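Cuaderno de taller, septiembre, media tarde

Me siento por fin a poner en limpio lo de las compras, que lo tengo repartido entre tres hojas sueltas y el dorso de un albarán, y así no hay quien se aclare. Lutz Pfeiffer me pidió la lista cerrada antes de que acabe el mes, y tiene toda la razón del mundo en pedirla, porque el año pasado fuimos comprando a trompicones y pagamos los portes cuatro veces.

Lo primero, las pinzas. Las que usamos ahora cumplen, pero quiero tener un par de repuesto en el cajón antes de empezar con los objetos blandos y con cable. Drillden nos las deja a 192 euros la pareja, y Abbasi pide algo menos, aunque con los portes aparte (y ya sabemos cómo acaba eso). Me inclino por Drillden, que además contesta al teléfono.

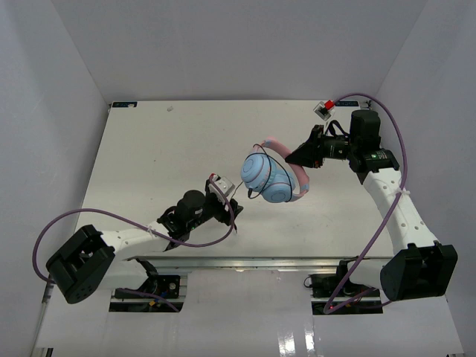
Segundo, los cables de las cámaras. Sigo pensando que conviene pasar a unos más finos y flexibles, porque los morados gruesos hacen unos bucles enormes y a mí me da no sé qué verlos doblarse tan cerca de la base. Vukitetti los corta a medida y el juego para los dos brazos sale por 63 euros. De paso pediría una bolsa de bridas, que se gastan como caramelos.

Tercero, y lo más gordo: el segundo puesto. Prokosov nos ofrece la mesa con su cerramiento por unos 1000 euros, sin brazos, claro. Lutz cree que podríamos montarla nosotros con perfil de aluminio y gastar bastante menos. Seguramente sea verdad, pero me conozco, y nos conozco a todos, y eso son semanas de tardes perdidas buscando tornillos. He apuntado un tope de 800 para la negociación, a ver si quitando el montaje nos acercamos.

Pendiente: pedir a Prokosov el plazo por escrito, medir la puerta del fondo por si la mesa viene armada y preguntar a Lutz si los repuestos van a fungibles o a equipamiento, que nunca me acuerdo. Le dejo copia en la bandeja.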